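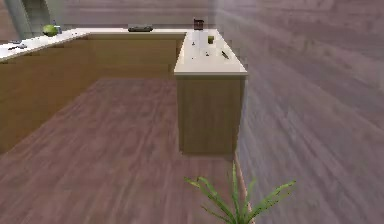

Search this site
Search for stories

The Ferry Clerk

7 min read

The last boat to Teltov left at dusk, and I sold the tickets for it. I had the job from the spring until the ferry line shut down, and in that time I slept in the room over the ticket office and ate what the bakery had left at closing.

The office was a shed with a stove. It had one window facing the water and one facing the road, and a drawer that stuck in wet weather. The company was called Gilmartin. Its name was painted on the side of the boat and on the shed and on the bench outside, always in the same green. I never met anyone called Gilmartin. The pay came in an envelope with the mail.

My mother thought I would be home by summer. She had written me a letter for every week I planned to be gone and mailed them early, all at once, so I had a stack of them in the drawer. I read them out of order. In one she told me the dog was limping, and in the next one I opened the dog was fine and it was my uncle who had the bad leg.

Most of the passengers were people I saw every day. There was a man who carried a cello to the island and back and never sat down. There was a nurse who paid for the whole month in coins. The schoolteacher crossed over in the morning and came back on the last boat with chalk on her sleeves, and she always asked me if it was going to be rough. I always said no. I had no idea if it was going to be rough. The captain told me early on that people only asked because they were already going.

In October a woman came down the road with a suitcase and asked for a ticket to Flakine.

I told her the boat didn't go to Flakine. It went to Teltov and it came back.

"It used to," she said.

I said I had only been there since spring. She put the suitcase on the bench and sat down beside it. She was around my grandmother's age, with a good coat that was missing a button. The boat was loading. I asked if she wanted a ticket to Teltov and she said no, what would she do in Teltov.

When the boat had gone I locked the cash box and went out to her. It was getting cold. I asked if there was someone I could call. She said there was a sister, but the sister was in Flakine. I asked her where Flakine was exactly, and she pointed past the island, a little to the north, where there was only water as far as I knew.

I let her sit by the stove. I made tea and gave her the heel of a loaf. She told me about Flakine while she ate. It had one street and a cannery, and the cannery whistle blew at noon and again at five. Her sister had married the man who blew the whistle. You could get there in 53 minutes if the wind was behind you, and she had once done it in a rowboat on a bet, which took most of a day and ruined her hands. She held them out to show me. They looked like anybody's hands.

There was a chart on the wall of the office, an old one, brown along the folds. It had hung there so long I had stopped seeing it. She got up and put her finger on it. The island was there and the name Teltov was printed across it. North of the island was a smaller shape, and somebody had glued a square of paper over it. The paper was blank.

"There," she said.

I tried to lift a corner of the square with my fingernail, but it was stuck down all over and I was afraid of tearing the chart.

She slept in the chair. I went upstairs and lay awake a while, then got up and brought her my blanket. In the morning the captain came in for his coffee and took his hat off when he saw her. He asked me to step outside.

He said his father had run the Flakine boat. He said there had been 100 people living there, and then the cannery closed, and after that the harbor silted up and everyone was moved off in one summer. He thought the houses had been pulled down for the lumber. He had not been out that far since he was a boy.

"Does she know?" I said.

He said he expected so. Then he drank his coffee and looked at the water for a bit and asked whether we had any bookings for the first boat. We had two.

He took her. He ran the two passengers over to Teltov and left them on the dock, and then I watched through the window as the boat came around the end of the island and turned north. I sold tickets for the next crossing and told everyone it would be late. The cellist stood the entire time.

It was past noon when they got back. She came up the ramp on the captain's arm with her shoes wet. She thanked me for the bread. I asked her if she had found it, and she said the steps were still there, the ones down to the landing, and that they were slippery, and that she had told her sister so a hundred times.

She wanted to pay for the ticket. I had no price for Flakine, so I charged her the Teltov fare and wrote the other name on the stub. It went to the company with the rest at the end of the month. They sent it back with a note saying there was an error in the entry, please correct. I put it in the drawer with my mother's letters.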